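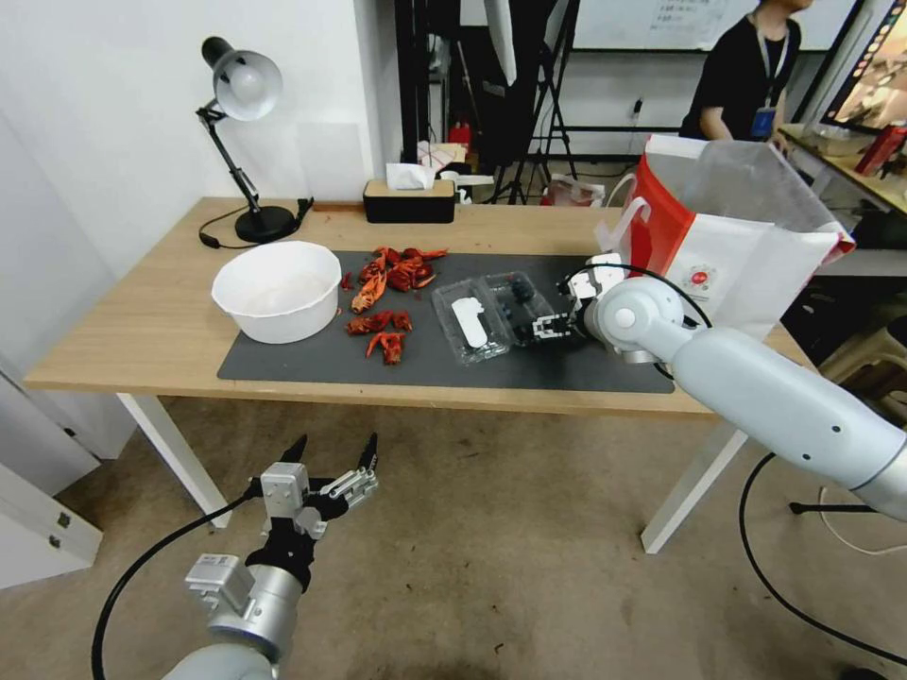
Peeling crawfish at the table

A working layout for shelling cooked crawfish indoors, with notes on yield, waste and smell

Crawfish are usually peeled outdoors, on newspaper, by people standing up. Done indoors and seated, the job becomes a question of surface area. The tail gives up a small piece of meat and everything else is waste, and the waste takes up far more of the table than the food does.

Start with the covering. A dark grey mat over most of a light wooden top will show fragments of leg and feeler that would be missed on pale timber. The mat should reach past the working area towards the sitter, where the small pieces collect. Newspaper does the same job for one sitting but tears once it is damp.

The bowl goes to one side of the heap. A round white plastic bowl with a wide rim is suitable, as scraps of red shell are easily spotted against it. Keep it for meat only. Anong Khamphan, who tested layouts for this article over three evenings in September, began with one bowl for meat and claws together and gave it up after the first batch.

Shells and broken claws can stay in a loose pile towards the back of the mat. Moving each shell to a bin as it comes off slows the work. Khamphan timed both methods on batches of 45 crawfish, and clearing once at the end saved five minutes.

The method

Hold the head in one hand and the tail in the other. Twist, then pull straight. Peel away the first two or three rings of tail shell with the thumb, pinch the base of the tail fan and draw the meat out. The dark vein along the back should be lifted off at this stage. Large claws are worth cracking; small ones are not.

From a cooked batch of 20 medium crawfish, expect 85 g of tail meat. Larger animals give more per tail but have thicker shells, and the proportion of waste changes very little.

Lighting and wiping

Overhead light puts the hands in their own shadow. A desk lamp with a jointed arm, placed at a back corner, lights the mat from the side and makes the vein easier to see. Lead the cord along the table edge, clear of the bowl. Tissues belong at the back centre, within reach of either hand.

Clearing up

Lift the mat by its long sides and tip the pile into a bag, then tie the bag and put it inside a second one. Shells left in a warm kitchen will smell by the next morning. If collection is some days off, freeze the bag until then. Wash the mat in cool water first, then in warm water with washing-up liquid, and dry it flat.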